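Sharpening Stones: Flattening, Soaking and Storage

Notes by Ailsa MacBrayne, Hasbridge. Revised 1st May.

Most complaints about a dull kitchen knife trace back to a stone that is no longer flat. A dished stone rounds the edge at the heel and skips the tip. Check the stone before blaming the steel.

Set up on a level surface with a pale top. Gray slurry shows up well against it and gets wiped up before it dries.

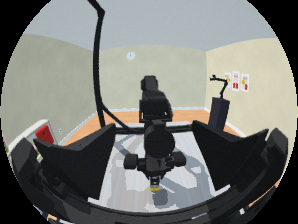
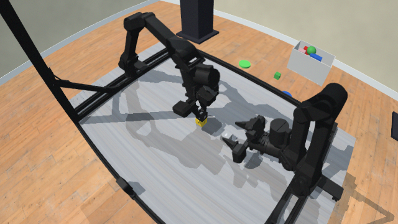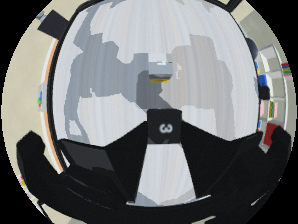 Checking for flat

Lay a steel rule across the stone lengthwise, then across both diagonals, with a lamp behind it. Light under the middle of the rule means the stone is hollow. Light at the ends means it is crowned, usually from careless flattening.

Flattening

Draw a pencil grid over the whole face. Wet the stone and work it against a coarse diamond plate, turning the stone end for end every few strokes. Stop when the last pencil line is gone. Draw the grid again and repeat once; the second pass should clear evenly and quickly. If one corner holds its pencil marks, do not lean on that corner. Keep the pressure central and carry on.

Break the sharp edges of the stone with the same plate, held at 45 degrees. A crisp edge chips, and the chips scratch the knife.

Wet and dry sandpaper on a piece of float glass also works. Use 200 grit for a badly worn stone. It wears out fast, so cut several pieces first.

Soaking

Coarse waterstones need to soak until the bubbles stop. A 1,000 grit stone varies by maker: read the leaflet. Mine at 2,000 is a splash-and-go type and must not be left in water, or the binder softens. Never soak a stone that is glued to a wooden base. The base swells and the stone cracks along the glue line.

Oilstones take oil only. Once oiled, they will not go back to water without a lot of scrubbing — and often not then.

Drying and storage

Stand the stone on its long edge so air reaches both faces. Keep it away from radiators and direct sun. Allow a full day before it goes in a box.

An unheated garage is a poor place for waterstones. I lost one in December, when the water left inside it froze and split the face. Keep them indoors through the winter.

Label the grit on the end of each stone with paint marker. The printed number on the face goes with the first flattening.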